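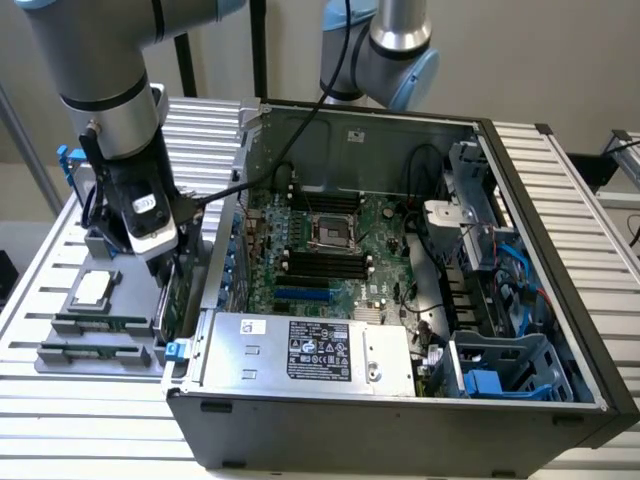 ¿Cuándo debe colocarse la alfombra de cronometraje en la línea de salida?

Una vez cerrado el tráfico en la calle de acceso y antes de abrir los cajones a los corredores. La prueba del sistema se realiza con la alfombra ya fijada al suelo.

4. Montaje del punto de salida y meta

4.1. Despliegue las 6 secciones de la alfombra Helley en sentido perpendicular al recorrido, con los conectores orientados hacia la mesa de control.

4.2. Fije los bordes delantero y trasero con cinta antideslizante. No utilice clavos ni grapas.

4.3. Conecte cada sección al decodificador siguiendo la numeración impresa en el cable.

4.4. Encienda el decodificador y espere a que el indicador de estado quede fijo en verde.

4.5. Pase un dorsal de prueba sobre cada sección, a la altura de la cintura, y compruebe la lectura en pantalla.

PRECAUCIÓN: Mantenga las vallas metálicas separadas de la alfombra. La proximidad de estructuras de metal reduce el alcance de las antenas y puede provocar lecturas perdidas.

Nota: En carreras de más de 400 inscritos se instalará una segunda alfombra de respaldo, conectada a un decodificador independiente.

4.6. Cargue el listado definitivo de dorsales. El archivo de la carrera popular de Senitz, en su edición de septiembre, contenía 552 registros y puede emplearse como modelo de formato.

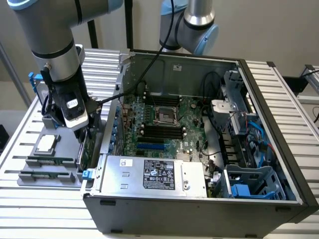

Bernardo Rocha observa que, en salidas estrechas, conviene cargar el listado antes de desplegar la alfombra — el personal de mesa trabaja entonces sin público alrededor — y solicita que los pasos 4.1 y 4.6 puedan intercambiarse.

El cambio de orden queda autorizado, siempre que la prueba del paso 4.5 se repita después de la carga.

4.7. Sincronice el reloj oficial con el decodificador y anote la hora en el parte de carrera.

4.8. El responsable de cronometraje firmará el parte y entregará una copia al juez de salida.

Véase el apartado 5 para la retirada del material.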